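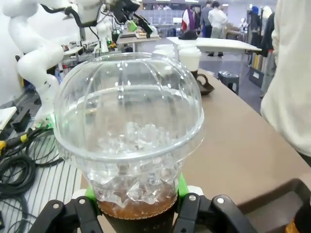

Ice and a brown drink under a domed lid.

February 2018

I finished the third series of Brikosholm last week, and since most of the reviews I have read spend their length on the ending, I want to write about the way the episodes are put together. There are mild spoilers for the first two series and none that matter for the third.

For anyone who has missed it, Brikosholm is a harbour town drama in which a ferry company, Zomitz, is slowly taken apart by the family that owns it. The first series ran to eight episodes, the second to eight, and this one to five. The total running time of series three is 373 minutes, which gives an average of just under 75 minutes an episode. That figure hides a wide spread. The shortest is 58 minutes and the finale is 87.

The length matters because the show has dropped its old act structure. Series one was plainly cut for advert breaks, even on the channels that carried it without them. Each episode had four turns, evenly spaced, and each turn ended on a face or a closed door. By the second series you could set a watch by it. In the new episodes the turns come when the plot needs them. Episode two has its largest event in minute 13 and then spends the rest of its time on what follows. I thought this was a fault on first viewing. On the second I noticed that every later conversation in the episode refers back to that event without naming it, and that the writers had to place it early for this to work.

The second change is the handling of Grigaitė, the auditor. In series one she was a device: she arrived, asked a question, and the family had to lie. She had no home, no first name and, as far as I can tell, no coat. Here she has a flat above a key cutter's, a brother who rings at bad times, and a large share of the screen time in episodes one and four. The show still never tells us her first name. There is a point in episode four where a clerk is about to read it from a form and the cut comes one beat early. I rewound this several times to check whether the name could be seen on the form. It cannot.

The Hollby scenes are weaker. Hollby is the rival port, up the coast, and the script treats it as a place where people go to be told things. There are six trips there in five episodes. Four of them could have been telephone calls, and one of them more or less repeats a telephone call from the episode before. The location work is good, with a lot of flat grey light and long views down the quay, but the scenes are carrying information and little else. I would have cut two and given the time to the crew strike, which starts in episode three and is settled off screen.

On sound: the music has been cut back a great deal. The theme now plays over the closing titles only, and inside the episodes the score is mostly held notes under the ferry engines. Dialogue is mixed low. I watched episode one through television speakers and lost perhaps a tenth of it, then changed to headphones and had no further trouble. The subtitles are accurate but late by about half a second in episode five, at least on the version I had.

My friend Dalia Laur, who watched it a fortnight before I did, holds that episode three is the best thing the show has done. I would put it second, behind the series one finale — the long take on the car deck is still hard to beat. We agree that the wedding in episode five goes on too long.

A fourth series has not been announced. The last scene leaves room for one, and the sets were reportedly put into storage in November and not broken up, though I have only seen this on a fan forum and would not put much weight on it.

I have started the second viewing with notes on scene lengths for all five episodes. When the table is done I will post it, along with a corrected version of the one for series two, which had the harbour inquest listed under the wrong episode.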